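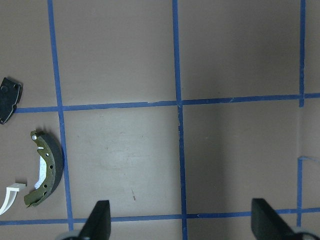

Wiki > Workshop practice > Bench layout > Tape grid

A tape grid (also taped bench, cell layout, in some shops just "the squares") is a way of splitting a flat work surface into cells with strips of painter's tape, so small parts can be laid out and kept apart during a job. Common in brake and bicycle work, small engine repair, model making, sorting of mixed hardware. Cheap, quick, comes off again.

Blue painter's tape is the usual choice. Masking tape works but leaves more glue if it sits for weeks. Electrical tape stretches and then creeps back, lines go wavy. Duct tape not recommended on any painted or coated top.

Layout

Most grids are two or three strips one way and two the other. Gives a row of cells along the back and a row along the front. Cells don't need to match. Many people keep one big cell at the front center for the part being worked on and use the outer ones for parking things.

Lines are rarely straight unless a ruler is used, and a slight lean does no harm. Strips can stop short or be patched with a separate piece later on. Crossings are the weak point: the top strip bridges over the lower one, wrinkles, and picks up dirt along the fold. Some workers cut the strips at each crossing and butt the ends. Takes longer, lies flatter.

Matte tops suit the method better than gloss. Less glare, easier to spot a small spring or clip. On very rough tops the tape lifts within a day or so and has to be pressed down again.

Use with brake parts

Disc brake pads are a typical case. Pads come in pairs and should go back on the side they came from if they are being reused, so left and right get their own cells. Pins, clips and springs go in the cell next to the pads they belong with. Old pads and new pads never share a cell. Anything oily stays off the grid completely, as friction material soaks it up and the pad is then usually thrown out.

Order of work differs. The Nendik method, named for the repair school where it was taught, fills cells left to right in the order of removal, then empties them right to left when putting things back. Paiva layout puts the parts where they sit on the vehicle, seen from above, with the front axle at the back of the bench. Neither one is clearly faster. Paiva is easier to explain to a beginer, Nendik is better when the job gets interrupted.

Labels

Optional. Written directly on the tape in pencil or marker, before sticking down if possible. Numbers are more common than names. Meinir Wogan's shop handbook advises against labels on shared benches, on the grounds that people trust an old label over what is in front of them. Emlyn Eynon takes the opposite view and wants every cell marked and dated.

Wear and removal

Benches pick up scuffs and small colored marks in the open cells where parts get slid around. Normal. Tape edges go first, mostly at the front where sleeves rub. Replace single strips as needed, no need to redo the whole grid.

To remove, pull slowly and low, back over the strip. Old residue comes up with mild soap and warm water, or a little rubbing alcohol on a rag. Test a corner first. Pads should be well out of the way before any cleaner comes out.

History

Origin unclear. Taping off areas of a bench is probably as old as the tape. The term "cell layout" appears in a training leaflet from Medano, a parts rebuilder, written by Rutilio Escobedo and printed in a run of 500. The leaflet used a six cell grid and a single page of instrucions. It was later copied into several evening class packs, often without the author's name.

Alternatives

Divided trays, magnetic dishes, muffin tins, egg cartons. Trays can be carried, a grid can't. Magnetic dishes are no use for aluminum or brass. A printed mat does the same job as tape and lasts longer but the cell sizes are fixed.

Related articles
Bench mats
Disc brake pad (bicycle)
Kornever tray
Painter's tape
Parts washing
Shadow board

Last updated: October, by Tudur Yorath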